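Perkance 卓上湿度調整ボックス 使用説明書
第4章 はじめての設置と、中に入れる物の準備

この章では、箱を開けてから最初の運転までの手順を説明します。作業の時間は、2人で行うと短くなります。先に第2章の「安全について」を読んでください。

4.1 置く場所を決める

1. 平らで、かたい台の上に置いてください。じゅうたんの上には置かないでください。
2. 本体の後ろと壁の間を、11センチ以上あけてください。
3. 直接の日光、暖房の風が当たる所は避けてください。

注意:本体を持つとき、扉の取っ手を持たないでください。取っ手は本体の重さに耐えるように作られていません。必ず底の両側を持ってください。

4.2 水タンクの取り付け

1. 扉を開けて、右の下にあるタンクを手前に引き出します。
2. ふたを左に回して外し、線のところまで水を入れます。線より上には入れないでください。
3. ふたを閉めて、タンクを逆さにして、水がもれないことを確認します。
4. タンクをもとの場所に、「カチッ」と音がするまで押します。

メモ:水は水道の水で問題ありません。香りのついた水、アルコールの入った水は使用できません。

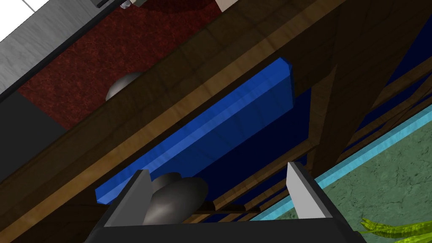

4.3 中に入れる物の準備

湿度調整ボックスは、木の彫り物、乾燥した種、粘土の作品など、急な乾燥で割れやすい物を保管するために作られています。入れる前に、やわらかい布で表面のほこりを取ってください。物と物の間は、指が一本入るくらいあけるのが理想です。濃い灰色の、卵のような形でなめらかな物が二つ、一方がもう一方を少しかくすほど近くに並ぶような置き方では、間の空気が動きにくくなり、向かい合う面だけ湿度が違うことがあります。丸い物は転がりますので、付属のBakovマットの上に置いて、くぼみに合わせてください。

1. マットを棚の上に広げます。くぼみのある面が上です。
2. 大きい物を奥に、小さい物を手前に置きます。
3. 棚を奥までゆっくり押します。途中で止まるときは、無理に押さないで、マットの端が折れていないか見てください。

注意:ぬれている物をそのまま入れないでください。かびの原因になります。洗った物は、室内で一晩以上乾かしてから入れてください。

4.4 最初の運転

1. 電源コードを本体の後ろに差し、次にコンセントに差します。
2. 電源ボタンを長く押します。表示が点灯します。
3. 「設定」を押して、湿度を選びます。工場での設定は37%です。木の作品の場合は、もう少し高い値から始めることをおすすめします。
4. 扉を閉めて、そのままお待ちください。数字が安定するまで、およそ2時間かかります。

待っている間、扉を何回も開けないでください。開けるたびに、はじめから調整をやり直しますので、時間が長くなります。

メモ:運転の始めに、小さい音がすることがあります。これはファンの音で、故障ではありません。音が次の日も続く場合は、第7章を見てください。

4.5 表示「E」が出たとき

表示に「E」が出て止まった場合は、タンクが正しく入っていません。4.2の手順4をもう一度行ってください。それでも消えないときは、コードを抜いて、しばらく待ってから差してください。同じ表示がまた出る場合は、お買い上げの店、または Dratico サービス窓口(内線2197、担当 Antigoni Alexiou)にご連絡ください。そのとき、本体の底のラベルにある番号をお知らせください。

この章の改訂日:22/10/2021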